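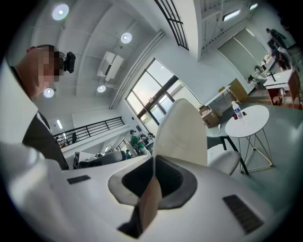 by Najwa Salameh
February, evening

Home Diary Older Newer About

Stayed late to finish the list of lights. I have been putting this off since we took the upstairs at Verbridge, and the lease says any ceiling fault has to be reported in the first stretch or it becomes ours. So I went up after lunch with a notebook and walked under everything with my head back until my neck hurt.

The round ones are good. They all come on together from the switch by the door and they give a clean white light, enough to read by. The rectangular panels are another matter. The larger one is bright and the smaller one close by has a delay when you switch it on, long enough that I thought it was dead and had already written it down. Crossed that out. Then the strip light on the lower ceiling past the railing, which belongs to the downstairs circuit and can't be switched from up here at all. I left it on. I don't know who turns it off at night or if anyone does.

The air conditioner hangs from the ceiling and I have not decided what I think of it. In February I only want to know if it heats. The remote was in the drawer with no batteries. I took two out of the kitchen clock, set the unit to heat, and sat under it with my coat on until I could take the coat off, which was most of an hour. It does heat. It blows straight down, so no desk can go there. That spoils the plan I drew last week, where my desk was exactly there. I drew it again with the desk nearer the windows and the shelves where the desk was. I think it is better anyway, although I will be looking at the column when I want to look out.

Batteries back in the clock. It is now slow. Must fix it tomorrow.

The pipe that runs along the ceiling toward the windows bothered me for a while. I rang Evangelista, who handle the building, and asked if it carried water or cable. The woman was pleasant and did not know. She said she would ask and ring back before five, and she rang at ten to, so I take back what I said about them in the last entry. Cable. It can be painted over but nothing can be hung from it. I had wanted to hang the big fern from it. The fern can go on the floor.

Quote came from Tuletent for the blinds. 379 for the windows on the main side, fitted, and the upper window extra because of the bars and the height. They want to send someone with a tall ladder just to measure it. I am inclined to leave the upper window alone. The sun is never on it when I am there, and I like the black bars against the white. Flolent were cheaper when I asked them in January but they only do fabric, and fabric up here would be gray with dust by summer. I wrote back to Tuletent and said yes to the main side, no to the upper one. If I regret it I can ask again.

Money so far. I had put 4000 aside for the whole move and I was sure that was generous. The deposit on the keys was 100, which I will get back. The van was more than I was told, on account of the stairs. The paint is bought and still in the car. With the blinds I am inside the sum, but the floor has not been touched and I don't want to think about the floor tonight.

Beams need dusting. I could see it from below once the lights were all on, a soft line along the top edges. I got the long duster out and did the two I could reach standing on the step, and most of it came down on me. Had to wash my hair in the little sink with hand soap. The rest of the beams will have to wait until I borrow a proper ladder, and the beams should be done before the painting and before the blinds, so that is the order now: beams, paint, blinds, shelves, desk.

Ate a cheese sandwich standing up at 9 because the chairs are still stacked and taped. The tape has left marks on one of the seats. I rubbed at it with cooking oil, which my mother swears by, and it took off most of the glue and left an oily patch. Wiped that with dish soap. It will do.

The light up there is different after dark. In the day I only notice the windows. At night I notice the ceiling, how white it is and how much is going on up there, and I had a moment of wishing we had taken the smaller place with the plain low ceiling and the one bulb. I would have been finished in a day. But I stood by the railing for a bit before I locked up, and the room felt big and dry and quiet, and I was glad enough.

For tomorrow: ladder, clock, fuse box key from Evangelista, batteries for the remote so I can stop robbing the kitchen. Bring the old sheet for the floor. Ask about the strip light. Also bring shampoo.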